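I gave up coffee in May, after years of drinking it from breakfast until mid-afternoon. No doctor told me to. I was waking up at 3 in the morning most nights, and my coworker Océane Lemieux had stopped drinking it over the winter and said she was sleeping through.

The first 2 days were fine. Then the headache came, right behind the eyes, and it stayed until the weekend. I went to bed before it was dark out. I also got short with people at work, including Océane, who had warned me that would happen.

What I missed most was the walk. The coffee place on McKinnon is a few blocks from the office, and going there was how I broke up the morning. For a while I kept walking over and buying nothing, which felt strange, so now I get a mint tea. It costs almost as much as the coffee did.

Sleep got better slowly. I still wake up some nights, but I usually drop off again. My afternoons are more even too - I don't get that slump when the last cup wears off. Mornings are worse. I'm no use to anyone before nine.
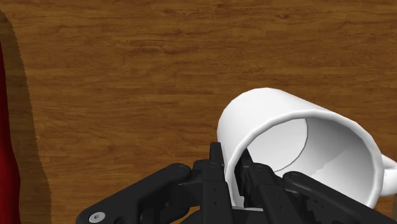
*White mug on its side, wood grain underneath.*

I tried decaf for a week and didn't care for it. Chicory was better, with a lot of milk. I still have most of a bag of Ravley dark roast in the freezer, and my brother is taking it next time he drives up.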